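About Brindgate

Brindgate is an independent test bench for robot end effectors, wrist cameras and arm controllers. We compare equipment for integrators, laboratories and small manufacturers who need to choose between products before committing to a cell design. We do not sell hardware and we do not take commission on it.

The company was set up in February by Wilfredo Dalisay, who had spent the previous several years commissioning small-payload arms for laboratory automation. There are now four of us: two test engineers, one controls programmer and Wilfredo, who writes most of the reports and handles enquiries.

What we test

Our work falls into three groups. The largest is gripper comparison, mainly parallel-jaw units with exchangeable fingers. The second is camera placement, where the same task is recorded from head height and from the wrist and the two views are scored for usable detail. The third is controller behaviour: command latency, recovery after a protective stop, and the consistency of position-hold when a tool is changed.

Most jobs are run on a two-arm bench, so that a pair of grippers can be put through the same sequence under the same lighting. The arms are mounted facing the operator side and work over a shared table surface. Paper is laid over the table and replaced between jobs. Test objects are chosen from the client's own process where possible. Laboratory clients usually ask for clear glassware, small plastic bottles and a scale, as transparent items give both depth cameras and operators the most trouble.

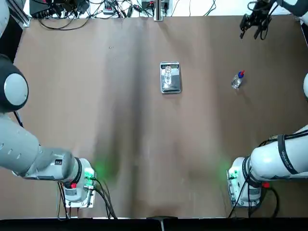

Cable routing is recorded as part of every job. A gripper that performs well in isolation can lose a good part of its reach once its power and signal lines are fitted at the wrist, and manufacturers' drawings rarely show this. We note the minimum bend radius, the strain relief used, and any wrist rotation at which the cable begins to load the joint.

How a comparison is run

Each gripper is installed using the manufacturer's own flange adapter if one exists. Where none exists we machine a plate and report its mass separately, so that payload figures are not distorted. Finger geometry is left as supplied for the first pass. A second pass with our own reference fingers is optional and is priced separately.

A standard comparison consists of 581 cycles per gripper on each object. Cycles are logged as complete, complete with slip, dropped or not acquired. Slip is judged from recorded video by a person who has not been told which gripper is in use, as far as the appearance of the fingers allows. Jaw position, commanded force and motor current are logged at the controller's native rate and are supplied to the client unfiltered.

We do not produce an overall score. A gripper suited to bottle handling may be a poor choice for flat stock, and a single number would hide that. Results are given by object and by failure type, with the raw log attached.

Recent work

Flovthorpe: a comparison of two parallel-jaw grippers for a bench-top weighing task. The client's concern was contact with the scale during placement. Both units were acceptable at low approach speed. One was rejected at the higher speed on account of overshoot at the controller, and the client has since retested it with revised firmware.

Dauda: a controller trial covering 1,573 tool-change events over eight working days. The report recommended a longer settling delay after coupling and a change to the connector.

Plulley: wrist camera placement for a two-finger gripper. The camera had to keep both fingertips in view through the full stroke without adding to the width of the wrist. Mounting positions were compared for fingertip visibility, focus at close range and behaviour against plain, low-contrast surfaces, where autofocus and depth estimation are both weak. The preferred position gave a view along the jaws from behind, with the tips in the lower part of the picture and the area ahead of them unobstructed. Fixed focus was recommended over autofocus for this client.

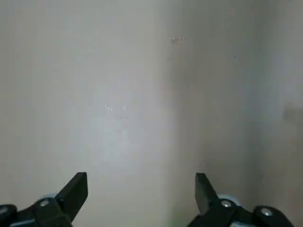 Equipment and calibration

Arms are checked for repeatability before and after every job, and the job is rerun if the two results disagree by more than our stated tolerance. Cameras are calibrated on the mount in which they will be used. Calibration files are kept with the raw data and released on request.

Working with us

Send a description of the task, the objects to be handled and the models under consideration. Loan units may be shipped to us directly by the supplier, and we will sign a non-disclosure agreement if one is required. Typical turnaround is around 4 weeks from receipt of the last item of hardware. Reports belong to the client. We do not publish results without written permission from the client.

Page last revised 2018-04-30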